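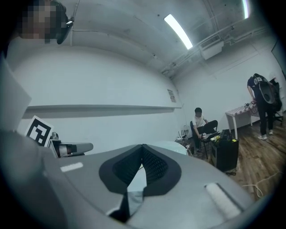

Filed under: Grant Reports / Bread & Grain

19 shares | 2 comments

Skalgate Rye Roll: Progress Report to Prasterau
Position at 31st August

The grant covers development of a par-baked rye roll for lunch counters that have a convection oven but no baker on staff. The roll is sold under the working name Jostine. Work in this period dealt with the sour, the par-bake stage and the finishing instructions. Packaging was not touched except where noted below.

Flour

All test doughs used medium rye from De Bruijn. The mill changed its grist partway through the period, and the new flour took up more water than the old one. Doughs mixed to the original formula came out stiff and tore during shaping. Hydration was raised in small steps until the dough could be divided by machine without sticking to the drum. The revised formula has been frozen and should stay that way unless the mill notifies another change. Bram Hermans has asked De Bruijn for advance notice in writing, with no reply so far.

Sour

The rye sour is now built in a single stage. The earlier multi-stage build gave a better aroma, but it needed someone in the building overnight. Tasting notes from the Skalgate counter describe the single-stage roll as milder, with less bite in the crust. Marichka Melnychuk would like to recover part of this with a longer hold at cool room temperature. Trials of the longer hold have begun, but the results vary too much from batch to batch to report.

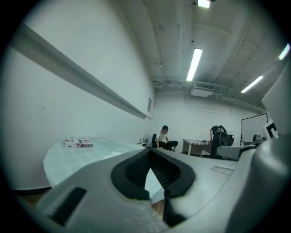
Product Development, Bakery Section

Par-bake

The main fault last period was collapse on cooling. Rolls left the oven at full height and sank along one side within the hour, usually the side facing the center of the rack. Two changes were made. Steam is now cut earlier, and the rolls cool on open wire racks instead of on the baking trays. Collapse has not been seen since the second change. The changes went in close together and their effects cannot be separated with the data we have. Kaiwen Qin has proposed running the old steam setting on wire racks for one batch to settle the matter, and this has been added to the October schedule.

Piece weight is 100 grams before baking. The divider drifts upward as the hopper empties, so the last pieces from each load are heavier and underbaked at the base. The operator now tops up the hopper before it runs low. A proper fix would need a follower plate, and the present grant has no equipment line for it.

Finishing at the counter

Minoru Furukawa rewrote the finishing card. The old card gave a temperature range, and counter staff tended to pick the top of it. The new card gives one oven setting and describes the color of a finished crust in words. Staff at Skalgate were given the card without any verbal briefing. The rolls they produced were acceptable, apart from a tray that had been loaded while still frozen. A line about thawing has been moved to the top of the card.

Shelf life

Frozen par-baked rolls are holding well. Refrigerated rolls are not. Mold appeared at the fold of the bag before the target date, and we do not recommend offering a chilled version at this stage. Floor Van Loon is looking at a different bag closure.

Spending

Flour and oven time are within budget. Lab testing is over by 300 euros because the mold samples were repeated. We request approval to cover this from the unspent travel line.

Open items

- Longer sour hold, further batches
- Steam and rack comparison
- Written notice of grist changes from De Bruijn
- Bag closure, samples on order
- Decision from Prasterau on the travel line
- Salt level in the seeded version, not started

The next report will include sales from the Skalgate counter if the new till codes are in place by then.

Related
Caraway or no caraway: tasting panel results
Notes on cleaning the drum divider
Jostine finishing card, revised text
What we learned from the barley flatbread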